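Insertion policy stalls when the cube is tilted at the hole

Posted by gridlatch in Software > Control and Learning

I'm running a learned policy on a Drandura arm with a two-finger gripper. The task is a wooden shape sorter. Pick up the red cube, put it in the square hole on the front face. I trained on 300 teleoperated demos using the Zodex recorder. Reaching and grasping work fine. The trouble starts at the hole. The cube gets to the opening with its front face tilted, and the policy keeps pushing at that angle until my timeout trips.
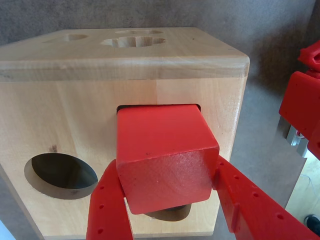 Red cube at the square opening, tilted in the gripper.

Chunk size is 16 and I execute the whole chunk before asking for a new one. Inference runs on the desktop, not on the arm controller. I don't have a force sensor. I do get motor current from the driver, but the policy doesn't see it. Loss looks normal. Should I collect more demos or change something in the control loop?

peg_and_shim

Change the loop first. With 16 steps open loop you are committed to a push before the policy has seen that the cube is crooked. Execute four or five steps, throw away the rest and query again. If inference is too slow for that, run it in a separate thread and blend the overlapping part of the two chunks, otherwise you get a jerk at each switch.

Then look at the current. Low-pass it, set a threshold, and when it goes over while the commanded position is still moving in, back off a few millimeters and hand control back to the policy. It's a crude fix, but on my setup (Thoroddsen driver, similar fingers) it got rid of most of the stalls. Log the raw current for a few good insertions before you pick the threshold. My first guess was far too low and it backed off in free air.

After that, record demos that start from the bad pose. I added 11 and could see the difference. Start with the cube already tilted at the edge of the hole and record only the correction. If all your demos are clean, the policy has no idea what to do there.

tomato_bus

more data. i had 2450 episodes before mine was any good

mornfield

Check your camera timestamps too. The Drarus bridge stamps images when they arrive, not when they are captured, and mine were around two control steps late compared to the joint states. You won't notice it in the reach, but it matters at the hole. There is a setting for capture time in the bridge config, off by default in the version I have. If your demos were recorded with it off, turning it on only at inference will make things worse, so realign the old data first.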